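The Umundale Blocks

When my aunt Coralie Partington died, she left the house in Kevville to the church, the car to a man none of us had heard of, and the blocks to me. The lawyer read this part twice. He had a good voice for it.

"The blocks," he said, "to my nephew, who will know what they are."

I did not know what they were. I said "Ah," and nodded, and signed for them.

They came in February, in a carton that had once held Kabbaj canned apricots. Six of them, three reddish brown and three dark green, each one long enough to be a nuisance in a drawer. No letters on them, no numbers, no instructions. The green ones had a mottled, rough look, like something you might find under a bridge. At the bottom of the carton was a receipt from a shop in Umundale for 230 dollars, with my aunt's signature, which was large and pleased with itself.

I put them on the kitchen windowsill. My wife put them in the hall closet. I put them back on the windowsill, and she asked me, in the tone she keeps for dentists, what they did.

"They're an inheritance," I said.

"From whom to whom?"

I spent the better part of a week on the phone. The shop in Umundale had become a place that sold bathing suits. My cousin Lyle thought they were for propping up the legs of a bed. My cousin Bettina remembered Coralie rapping on one with a spoon at Easter, but Bettina also remembers a pony, and there was never a pony. The man who got the car was very polite and said she had spoken of me often, mostly while parking.

In the end I wrote to Skendeo, because their name was on the back of the receipt, in pencil, with a phone number missing a digit. Skendeo was a small outfit two towns over that sorted things. I never got any closer to it than that. You brought them what you had, and they sorted it, and they sent you a bill. Their letter back to me ran to one sentence, and the sentence was "Bring all six."

So I drove over with the carton belted into the passenger seat. The woman at the counter wore a lab coat over a bowling shirt. She looked into the carton the way people look into a stroller.

"Oh, these are Partingtons," she said.

"She was my aunt."

"I meant the blocks." She wrote something down. "Have they been kept together?"

I thought of the windowsill and the closet, and the afternoon one of the green ones had held the bathroom door open. I said they had been kept together.

"And in what order?"

I said that I had tried not to impose one. She wrote that down too, and it took her longer than it had taken me to say it.

The back room was bright and smelled of pencils. They tipped my inheritance out into a big gray metal bin on a table, with the sort of clatter I had been avoiding for weeks out of respect for the dead, and then we stood and looked at how they had landed. The woman seemed moved. I tried to seem moved. The floor of the bin was scratched all over, so a good many people's aunts must have come this way before mine.

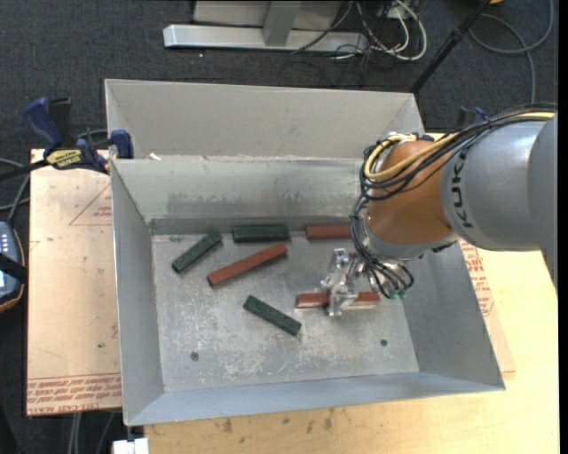
What They Told Me

The report was 17 pages long and bound in a cover the color of weak tea. I read it in the car with the heater going.

Pages one through 5 were about Skendeo. After that came a chapter on red, which was described as "traditional," and a chapter on green, which was described as "also traditional." There was a diagram of the way the blocks had come to rest, with the long slanting red one left of center marked "see page 4." I turned back to page 4. It had a picture of the founder's dog.

The findings were on the last page. They were as follows: that the blocks were blocks; that there were three of each; that they had been chosen by someone with firm opinions; and that they should not be separated, sold, painted or explained.

I went back inside. The woman had taken off the lab coat and was eating a sandwich.

"It says they shouldn't be explained," I said.

"That's right."

"But what are they for?"

She chewed for a while. She was a fair-minded person, I think, and she wanted to give me my money's worth.

"Did your aunt like you?" she asked.

I said I had always assumed so. She used to mail me newspaper clippings about men my age who had done well. Once, when I was nine, she let me hold the map all the way to Umundale and then drove us there by a different road.

"Well, then," said the woman, and handed me the carton.

I got home a little after six. My wife had cleared the windowsill, which I took as a peace offering until I saw the geranium waiting on the counter. We compromised. The reds went on the left, the greens went on the right, and the geranium went to the hall closet, where it has surprised us both by putting out a leaf.

Lyle came to dinner some weeks later and picked one up without asking.

"So did you ever find out?" he said.

"Yes," I said, and passed him the potatoes.

He has called twice since. I let it ring. My own will is with the lawyer now, and I have left the blocks to Lyle, who will know what they are.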